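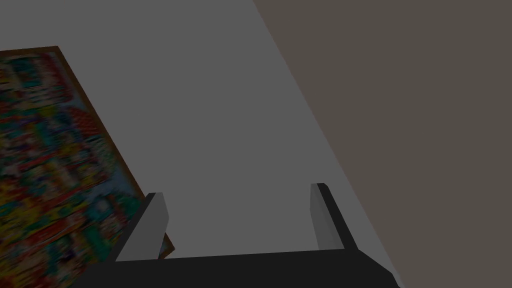
The Pustance by-election was a contest for a single seat on Trenley District Council, held after the resignation of the sitting councillor, Jianguo Liang. It is remembered locally for a dispute over a nomination paper, a recount that took longer than the original count, and a winning margin of 3 votes. Turnout was modest even by the standards of council by-elections, and the result did not alter control of the council.

Background

Pustance ward covers the village of Pustance, the eastern end of Pirkelcombe and a stretch of farmland between them whose residents have long objected to being in either. It elects one councillor. Liang had held the seat for 18 years, first as a member of the Pirkelcombe Residents' Group and later, following a disagreement over the wording of a leaflet, as an independent.

He resigned in a letter of two sentences. The first gave up the seat and the second asked for his parking permit to be cancelled. The council dealt with the resignation within the day and with the permit somewhat later.

Candidates

Four candidates were nominated. The Residents' Group chose Akua Dramani, a retired land surveyor who had stood in the neighbouring ward at the previous ordinary election and come second. Milagros Villanueva stood as an independent on a platform made up largely of bus timetables. Szu-yu Man represented Trenley Forward, a local party formed by people who had left the Residents' Group, and Szu-yu Hsiao stood for the Residents' Association, a separate body formed by people who had been asked to leave it.

The similarity of the last two candidates' names, and of two of the organisations, was noticed early. Both women issued leaflets explaining which one they were. Hsiao's leaflet was delivered by mistake to several streets outside the ward, where it is said to have been well received.

The nomination dispute

Under the ordinary rules, a nomination paper must give the candidate's home address or, if the candidate prefers, the name of the area in which it lies. Dramani's paper gave an address in Hsueh Lane, Pirkelcombe. A supporter of Trenley Forward wrote to the returning officer to say that Hsueh Lane had been renamed Hsueh Close when the far end was blocked off, and that the paper was therefore defective.

The returning officer replied that the form had been completed as the law required and that it was no part of the job to investigate street signs. This was correct, but it did not end the matter. Over the following week it was established that the council tax department used Lane, the highways department used Close, and the sign itself had been missing for some years. A second letter alleged that the candidate had concealed the true name of her road. Dramani answered that she had lived there throughout and would be grateful to be told.

The nomination stood. The council later resolved in favour of Close by a majority of 2, with Dramani declaring an interest and leaving the chamber.

Campaign

The main issues were the frequency of the bus between Pustance and Trenley, the condition of the footbridge at Pirkelcombe and a proposal to charge for the car park behind the library. All four candidates opposed the charge. At the only public meeting of the campaign, held in Pustance village hall, the chair asked whether anybody present would speak in favour of it so that there could be a discussion. A man at the back offered to try, and was thanked.

Villanueva's campaign attracted the most attention. She travelled by bus to every engagement as a matter of principle and missed the opening of the public meeting as a result – an outcome she used to some effect in her closing remarks.

Man published a costed plan for the footbridge. Hsiao published a criticism of it, and Man then published a correction to the criticism. The footbridge remained closed throughout.

Result

The count took place in the sports hall at Trenley on the night of the poll. On the first count Dramani led Villanueva by 2 votes, with Man third and Hsiao fourth. Villanueva's agent requested a recount, which was granted. During the recount a bundle was found to contain ballots for both Szu-yu Man and Szu-yu Hsiao, and all the bundles were opened and sorted again. One doubtful paper, on which the voter had drawn a small bus beside Villanueva's name but made no other mark, was rejected after lengthy discussion as not showing a clear intention to vote.

The final figures put Dramani ahead by 3. Villanueva accepted the result but continued to maintain that the bus was perfectly clear.

Aftermath

Dramani took her seat at the next full meeting of the council, on 23/01/2025, and was appointed to the planning committee. Trenley Forward and the Residents' Association held talks on a possible merger, which broke down over the name. Villanueva set up a passengers' group that by its first annual meeting had 80 members, more than any of the parties in the ward had claimed.

The district council now prints a candidate's affiliation in bold on its own election notices. The car park charge was introduced the following financial year.

See also

Trenley District Council elections
Pirkelcombe footbridge
Hsueh Close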